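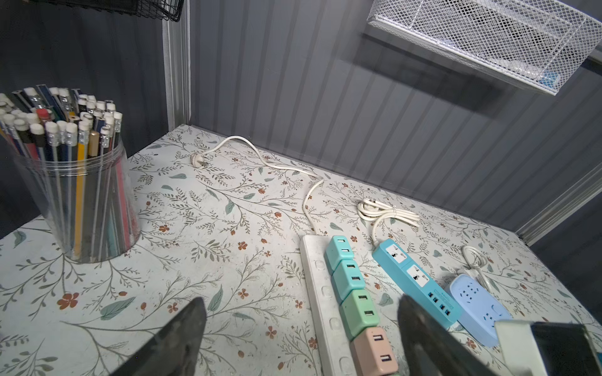 Cord and pencils fighting over one shelf – how would you set this up?

Firkden Home Help > Storage and Tidying
Posted May 24, 2026

grurkia_crafter

Hi all! I've been slowly doing over the metal shelving unit in my craft corner and I'm stuck on this one compartment. The good news first: I finally lined it, with the white contact paper that has the skinny vines and little rusty orange flowers, and I love it so much more than bare shelf. (I bought way too much of it, so every flat surface in my place is at risk.)

The trouble is what lives on it. My pencils are in a clear plastic cup on the left, and they've been happy there. Then there's the long white power strip, which I bring out when I need to charge things or run the glue gun, and its cord just goes wherever it likes. It snakes right across the middle and the plug ends up lying at the back near the wall. Every time I pull the strip out, I'm sure the cord is going to hook the pencil cup and take the lot with it. It has happened once already and I was picking pencils out from behind the unit for ages.

I don't want to move the power strip to another room, as I use it a few times a week. I also don't want to drill into the unit, and I'd be sad to wreck the new lining with something that peels the pattern off. Is there a neat way to keep both on the one shelf? And is it okay to wrap the cord around the strip? My sister says no, my neighbour says they've done it for years.

Oh, and the cup. It's pretty full. Do I need to cull?

Thanks in advance – I've read so many old threads on here and you're a helpful bunch.

dustpan_denitz

I had nearly this same setup in my sewing nook, so here's what I'd do.

Take everything off and give the lining a wipe with a barely damp cloth. While it's bare, decide which half is pencils and which half is power, and stick to it. I'd keep the pencils on the left where they are, pushed right back into the corner, and give the cord and strip the whole right side.

For the cord, don't wrap it tight around the strip. Your sister wins that one! Tight wrapping puts a sharp bend right where the cord goes into the end of the strip, and that's the spot you want to be kind to. Make big lazy loops instead, each one as wide as your hand is long, and hold them with one of those soft hook-and-loop ties. Leave the tie on the cord when you use it so it doesn't wander off. I keep the plug on the outside of the bundle, facing forward, so I can grab it without digging.

Then put the whole lot in a shallow tray. I use an old baking tray liner thing but any low tray will do, as long as the strip fits in lengthwise (measure first, I didn't, and made 2 trips to the store). You slide the tray out, take the strip, slide the tray back. The cord never gets near your pencils and nothing rubs on the contact paper.

One more thing – please don't plug it in and use it while it's still coiled up in the tray, especially with a glue gun on it. Lay it out flat on the table first.

As for the cup, if you can pull out one pencil without three coming along, it's fine. If not, sort them. Scribble with each one, test the eraser on scrap paper, and the ones with hard shiny erasers can go in a drawer. I did mine last January and found so many I'd forgotten about.

frandsenfan56

just put a bulldog clip on the cord

teacup_and_twine

Agree with most of what dustpan_denitz said, and I'd add something for the cup. A full cup of pencils is top heavy, especially a light plastic one. I put a layer of clean aquarium gravel in the bottom of mine and it stopped toppling. Looks quite pretty through clear plastic too, though it does make the pencils stand a bit taller, so check you've got the height.

If you don't want gravel, a square of that grippy rubber mesh under the cup works, and it lifts off without pulling at the lining. I wouldn't use double-sided tape or putty on contact paper. I tried it on mine and lost a whole flower.

Also, your unit's got metal posts, so have you thought about a magnetic hook? Check with a fridge magnet first, as some metals won't hold one. If it sticks, you can hang the looped cord off the outside of the post when you're not using it and get your shelf back. I've got one on my laundry shelves for the extension cord and it's been great.

grurkia_crafter

Oh, these are great, thank you! Fridge magnet test is happening after supper. I'm going with the tray either way, and the wide loops, and I'll be telling my neighbour about the wrapping. Gravel is a maybe – I think I'd rather go through the pencils first and see what's left.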